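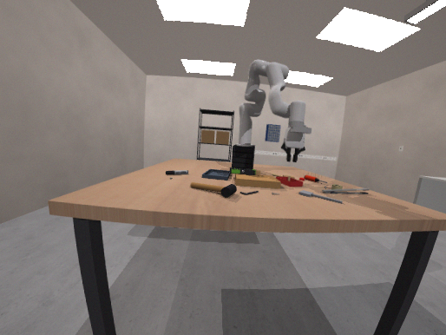 Le dossier d'investissement de l'atelier de Praviditz devait tenir dans une enveloppe de 90 000 euros hors taxes, mise en service comprise. Beatriz Loureiro avait écrit ce chiffre en haut du tableur au mois de juin et n'y avait plus touché. Les lignes du dessous, elles, changeaient à chaque version.

Ligne un : le bras. Ligne deux : la pince, avec ses doigts de rechange. Venaient ensuite le socle, la table, l'étude de sécurité, la formation, la maintenance, puis une ligne « divers » que la direction de Brelldale supprimait par principe et que Beatriz réintroduisait sous un autre nom. Dans la version en cours, elle s'appelait « adaptations mécaniques ».

Le bureau était fermé le dimanche. Elle s'y trouvait quand même, avec le badge de l'accueil et une bouteille d'eau. Killian Texier arriva une heure plus tard, posa son casque de vélo sur l'imprimante et demanda où en était le calcul.

– Il tourne. J'ai relancé Skunik avec la table encombrée.

– Encombrée comment ?

– Comme chez eux. Le marteau, les tournevis, la quincaillerie. Si on dimensionne sur une table propre, on achète une machine pour une table propre.

Killian tira une chaise. Il avait rédigé le cahier des charges, et ce cahier des charges disait : « prise d'outils à main et de petites pièces disposés sans ordre sur un plan de travail ». Les mots « sans ordre » avaient coûté trois réunions. Le fournisseur, Bastos, proposait de les remplacer par « dans un ordre connu », moyennant une remise sur l'intégration. Le service achats trouvait la remise intéressante. Les gens de l'atelier n'avaient pas été consultés sur ce point.

Il fit défiler les postes du devis.

– Ils facturent le socle à part.

– Ils l'ont toujours facturé à part. Avant, c'était dans une annexe.

– Et la portée ?

– C'est ce que je regarde.

La question de la portée se posait ainsi. Bastos avait deux modèles au catalogue. Le plus court laissait de quoi payer la maintenance pendant 2 ans. Le plus long absorbait cette somme presque entièrement et imposait de renégocier le contrat dès la réception. Pour choisir, il fallait savoir où les objets se trouveraient réellement, et à quelle hauteur le poignet devait passer pour ne rien accrocher. Les fiches du fabricant donnaient un rayon. Elles ne parlaient ni de la table ni de ce que les ajusteurs posaient dessus.

Le calcul s'arrêta. Beatriz ouvrit la vue en plongée et l'exporta pour l'annexe technique.
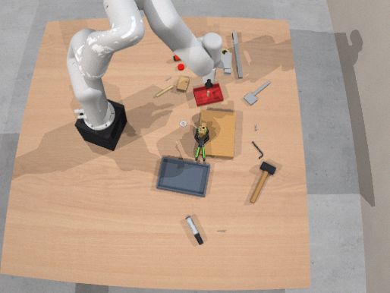
Annexe C, vue de dessus. Bras sur son socle noir, poignet au-dessus du boîtier rouge, pince coupante ou universelle à poignées vertes sur le bord de la planche.

– Tu as écrit « coupante ou universelle », dit Killian.

– Le modèle du fichier n'est pas référencé. Je ne vais pas inventer une référence dans une annexe.

Il relut la légende, puis la page suivante, consacrée aux objets plats. La rondelle posait un problème qu'aucun des deux bras ne réglait : l'épaisseur était inférieure au jeu admis sous les doigts. On pouvait prévoir une ventouse, donc un changeur d'outil, donc une alimentation en air. Killian chiffra l'ensemble au crayon sur le dos du devis. Le total dépassait la ligne « adaptations mécaniques » et entamait la formation.

– On exclut les rondelles du périmètre, proposa-t-il.

– Les rondelles, c'est la moitié de ce qu'ils ramassent à la main.

– Alors on les met en option.

– Une option non levée à la commande est une option perdue. Tu te souviens du convoyeur.

Il se souvenait du convoyeur. Le variateur était resté en option, et le convoyeur n'avait jamais eu qu'une vitesse.

Ils reprirent depuis le haut. Le délai de livraison annoncé était de 8 semaines à compter de la commande ferme, ce qui laissait le temps de fabriquer le plan de travail en interne. Beatriz supprima donc la table du devis Bastos et la transféra au budget de l'atelier, sous réserve de l'accord du chef d'équipe, qu'elle n'avait pas encore. Le gain couvrait le changeur. Il ne couvrait pas l'air.

Killian demanda si l'on ne pouvait pas se brancher sur le réseau existant. Elle sortit le plan du bâtiment. La vanne la plus proche était derrière le magasin, de l'autre côté d'un mur dont personne n'avait retrouvé la note de calcul.

– Pompe à vide électrique, dit-elle après un moment. Autonome, fixée sous la table.

– Bruit ?

– À mesurer. Je mets une ligne.

Elle ajouta la ligne, retira une journée de formation, la remit, puis réduisit la maintenance à la première année avec reconduction expresse. Le modèle court passait. Le total tombait sous l'enveloppe, avec un reliquat trop petit pour être mentionné et qu'elle mentionna.

Killian voulait encore vérifier le coin droit de la table, où traînait la clé six pans. Elle relança le calcul en décalant le socle vers le centre. Pendant que la barre avançait, elle remplit la page de garde : Brelldale, site de Praviditz, version du 19 juillet 2026, rédaction Loureiro, vérification Texier. Dans la case « approbation », elle laissa un blanc et alla remplir la bouteille.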